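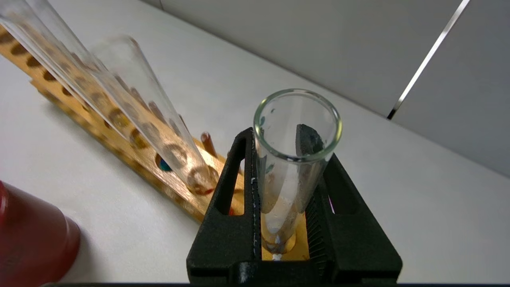

Landik Project, Brilville group
Minutes of the demonstration working meeting
February 17, 2021
MacDonald Room, second floor

Chair: Josée Tremblay
Present: both operators, the training lead, the data reviewer, our visitor from the Wideneo software side, and the undersigned taking notes. The hardware lead joined by phone and could be heard nicely once we moved the phone off the windowsill.
Regrets: the safety officer, who sent written comments (see item 5).

1. Welcome and minutes of the last meeting

Josée opened the meeting, thanked everyone for coming over between sessions, and gave a particular welcome to our visitor, who had driven in through some really miserable sleet. There was coffee, and there were also the last of the almond cookies, which didn't make it to item 2.

The minutes of the previous meeting were read through and accepted with one correction. Under "leader arm," the text said the elbow joint had been replaced. It had only been tightened. The hardware lead wanted this put right in case anyone goes looking for an old elbow in the parts drawer, and I'm sorry for the mix-up, as I wrote it down wrong.

2. Test tube task, how the demonstrations are going

The training lead gave us the state of things. The task for this stretch of work is the test tube one: the operator works the remote arm, takes a tube in the gripper, carries it over and puts it down into a hole in the wooden rack. We have more than 60 good demonstrations by remote control, and 14 by hand guiding, where the operator holds the arm itself and walks it through the motion. She is happy with the remote ones on the whole. The hand-guided ones are smoother in the big movements and a bit hurried at the end, and she would like to talk about why (that became item 3, and a good part of item 4 too).

Both operators spoke about what it feels like from their side. The more experienced of the two said the approach is easy now and the grasp is mostly easy, and that nearly all of her concentration goes to the last little bit over the hole. She has got into the habit of stopping for a breath above the rack before she lowers the tube. She asked whether the pause is a nuisance. The data reviewer said that a short pause is no bother at all, but a long one teaches the arm to dawdle, and he has seen a few where it just hangs there long enough that he checked whether his playback had frozen. It was agreed, with a good deal of friendly back and forth, that a short settling pause may stay and that anything longer should be flagged by the operator at the end of the run so that it can be trimmed or dropped.

The newer operator said that what still catches him is clear glass on a white table. On his monitor a tube lying down can all but disappear, and he finds it by the rim or by whatever color is in it. Everybody nodded at this. Josée asked whether a gray mat would help. The reviewer would rather keep the white table for this batch so the runs match each other, and try a mat in the next one. The newer operator was fine with that and said he would simply go slower when picking up from the tabletop.

We then had quite a long talk about grip. The gripper closes on the lower part of the tube, and if the operator comes in too high, the tube swings as it is lifted and has to be straightened before it can go into the hole. If he comes in too low there isn't enough glass left below the fingers to go into the rack. The hardware lead suggested, over the phone, putting a small pencil mark on the monitor bezel as a height guide. There was some laughter, and then both operators admitted they had already done so, separately, at different heights. They will compare marks and settle on one.

Agreed: operators to use the same grip height from now on, and to note in the log any run where the tube was regripped.
Action: both operators, before the next session.
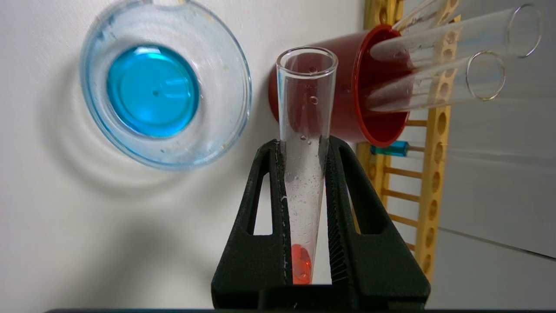
3. Hand guiding compared with remote control

The training lead put up a few runs of each kind side by side, and we watched them without much talking, which is rare for this group. When the arm is guided by hand, the operator is standing right there and looks straight at the tube with her own eyes. When she works it from the station she has only what the cameras give her. The training lead's worry is that in the hand-guided runs the person is using something the robot will never have, namely a nice clear look from the side, and so the motion is a right one that the arm has no good grounds for making. She explained this twice, because I asked her to, and the second time I think I really had it.

Our Wideneo visitor said they had run into the same thing on other jobs, and what worked for them was to ask the person guiding the arm to look at the camera monitor the whole time and keep their eyes off the table. It feels very odd for the first hour. The more experienced operator said she would be glad to try, provided someone stands by the stop button while she isn't looking at her own hands. Josée said that somebody would be standing by the stop button in any case, as always.

There was also the question of the operator's hands. In several hand-guided runs a sleeve or a knuckle comes into view at the wrist camera just as the gripper closes. The reviewer has been taking those out. He asks that whoever guides the arm hold it well behind the wrist, push sleeves up, and leave rings and bracelets in the tray by the door.

Agreed: we keep hand guiding for the larger carrying motion and do the placing in the rack by remote control until the eyes-on-monitor method has had a fair try.
Action: training lead to plan a trial session of 30 runs using the monitor only.

4. Laying out the table

This item was meant to be short! The question was how much the table should change between runs. At present the rack, the red cup, the dish and the tubes are moved a little by hand each time, and the operators confessed that "a little" has become quite personal. One of them likes the cup near the rack and one likes it well out of the way. The reviewer said he can guess who set the table without looking at the log.

The training lead would like real variety: the rack lengthwise in some runs and turned in others, the cup upright or on its side, the dish sometimes near and sometimes far. The newer operator asked if the cup on its side isn't rather unkind, with tubes sticking out of it. She said unkind was fine as long as it isn't impossible, and that he should feel free to say when a layout can't reasonably be done. Josée suggested a small stack of layout cards, shuffled at the start of the session, so the choice doesn't rest on anybody's taste. This was liked by all. There will be 18 cards to begin with. I have offered to draw them, and I ask for patience, as my test tubes tend to look like socks.

The dish stays on the table as something to be worked around. It isn't to be picked up or tipped in this batch, and a run in which the arm touches it is to be marked as a bump even if the tube ends up safely in its hole. 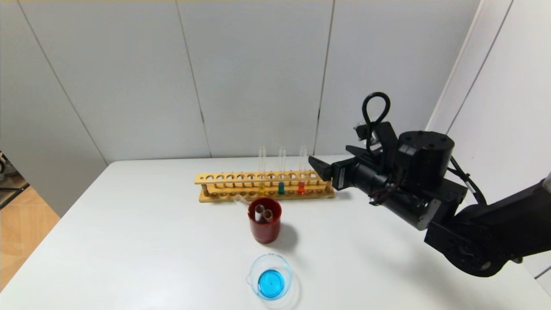 Tubes in the rack, with the red cup and the dish of blue liquid nearer the front of the table.

5. Written comments from the safety officer

Read aloud by Josée. The comments were brief and kindly put. Glass is to be looked over for chips before each session, and any doubtful tube goes into the marked bin and not back into the cup "for later." The person resetting the table says "hands in" and "hands out" so the operator at the station can hear, and the operator takes hold of the leader arm only after "hands out." She also asks that spills be wiped up right away, even small ones, and that the time be put in the log.

The hardware lead added that he'd be grateful if people would wipe the gripper fingers at the end of the day, with a damp cloth and without any spray, and look into the ridges while they are at it.

Agreed without discussion.

6. Software

Our visitor walked us through the coming Wideneo update. The part that matters to us is the new foot pedal setting, which lets the operator freeze the remote arm, bring the leader arm back to a comfortable position, and carry on. Both operators were delighted, as their shoulders have been complaining. The reviewer asked that the freeze be written into the recording so he can tell it from an ordinary pause, and was told that it can be. The update won't go in until the present batch is finished, which we hope will be early March.

7. Other business

The newer operator asked if the station chair could be replaced or at least made to stop sinking. The hardware lead will look at it. Failing that, there is a decent one in the MacDonald Room that Josée says could quietly move down the hall.

The training lead thanked both operators for their patience with what is, run after run, the same small errand, and said the care they take shows in the recordings. This was warmly seconded.

8. Next meeting

To be held in March, same room, once the trial session in item 3 has been reviewed. Josée will send round the time. Items for the agenda may be sent to me or left in the tray by the door, under the bracelets.

Meeting closed with thanks to our visitor, who was sent off with a thermos for the drive.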